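The Holtota student robotics club held its open day in September, and I went along in the afternoon. Entry was 2 dollars. The club trains its arms in lived-in rooms, under a project called Dirudon. 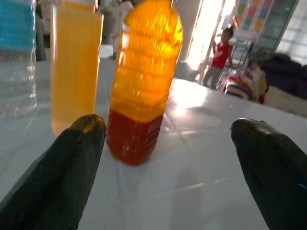

Gripper fingers at a two-layered bottle on the table.

The students have logged 1,128 runs so far, most of them with bottles. Next came the fridge job — open the door, put a bottle in, close it.
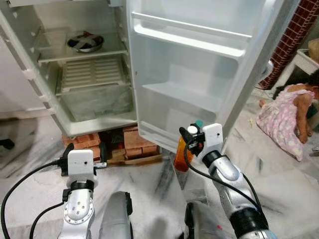 A full run has 18 steps, and each one gets marked pass or fail on a paper sheet.

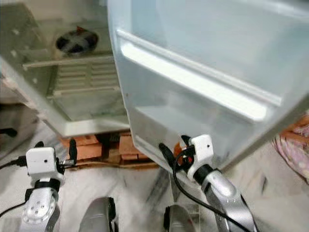

Door work is the part the club wants to fix before the Tostitz meet. A fridge raised on bricks, with its door wide open, leaves the arms a big panel to work around. Tostitz allows 200 seconds per run.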